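Chapter 4
Teaching by Demonstration: Hand Guiding and Remote Control

After reading this chapter you should be able to:
explain the difference between hand guiding and remote control as ways of recording a task;
choose a recording method for a given arm, gripper and object;
set up a two-arm booth so that recordings made on different days can be compared;
decide whether a recorded episode should be kept, trimmed or thrown away.

4.1 Why show a task at all

Chapter 3 dealt with motions that can be written down as a list of poses. A list of poses works well when the part always arrives in the same place and always has the same shape. It works badly for books. Two books of the same height may differ in thickness, stiffness and surface. A softcover bends when it is gripped near the top, its leaves can fan apart, and it may lean on its neighbour in a way that no drawing of the shelf records.

A person handles these differences with little effort and usually cannot say how. Demonstration is a way of recording what the person does without asking for the rule behind it. The operator moves the robot through the task, the controller stores joint positions, gripper opening and camera images at fixed intervals, and a model is later fitted to the stored data.

Throughout this chapter the worked task is book shelving in a small booth with two arms on a shared rail. The software used for recording is Bimgate, and the arms are driven through the Gurkora controller introduced in Section 2.3.

4.2 What the wrist camera records

An overhead or side camera shows where the arms are. It is a poor guide to the last few centimetres before contact, when the arm itself often hides the object. For this stage the recording depends on the camera at the wrist, which moves with the gripper and keeps the fingertips in view.
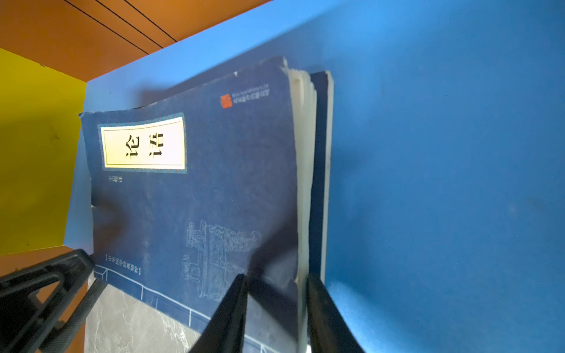 Three quantities matter during a pinch grasp on a book. The first is the depth of the fingers below the top edge. A shallow grasp leaves the lower part free to swing; a deep grasp brings the fingers close to the table or the shelf board. The second is the angle between the finger faces and the covers. The third is the number of covers between the fingers. When books stand close together, a finger can easily pass behind the second book instead of the first, and the pair will then be lifted as one. The gripper opening alone does not reveal this error unless the thickness of each book is known beforehand. The wrist images should be checked before the episode is marked as good.

4.3 Hand guiding

In hand guiding the operator holds the arm and pushes it along the path. The controller cancels the weight of the links so that the arm feels light. The method needs no extra equipment, and the operator feels contact forces directly through the arm.

It has two drawbacks. The operator's hands and sleeves appear in the camera images, and a model fitted to such images may come to depend on them. It is also hard for one person to guide two arms at once. In the McIver exercises at the end of this chapter, hand guiding is used only for tasks with a single arm.

4.4 Remote control

In remote control the operator moves a pair of leader arms, and the working arms follow. The leader arms have the same joint layout as the followers, so joint angles can be copied directly with no inverse kinematics. The operator stays out of the booth and both arms can be driven together.

Force feedback is usually weak or absent. Operators therefore tend to close the gripper further than the task needs, and soft covers suffer for it. The Zuren leader handles described in Appendix B limit the closing command to 5 steps above first contact. Where no such limit is fitted, it should be set in software before any recording begins. 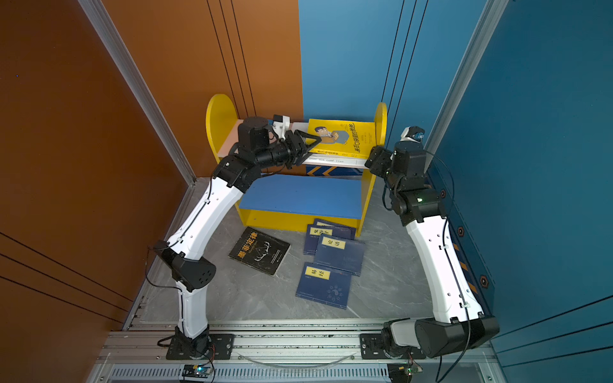 Figure 4.2 Two-arm booth with shelf. The grippers approach the yellow book from opposite sides; four books lie on the floor.

Two arms near one object call for an agreed order of movement. In this chapter one arm is named the holding arm and the other the placing arm. The holding arm makes contact first and stays still until the placing arm has closed. The roles may be exchanged between episodes, but never within one.

4.5 Size and quality of a recording set

The set used in Section 4.7 began with 2000 recorded episodes. After review, 671 were removed. The usual grounds for removal were a double grasp, a long pause by the operator, or a dropped camera stream. Pauses at the start and end of an episode may be trimmed. A pause in the middle should not be cut out, as the joined motion would contain a jump that no arm made.

Failed grasps followed by a clean recovery should be kept and labelled separately. Their use is taken up in Chapter 5.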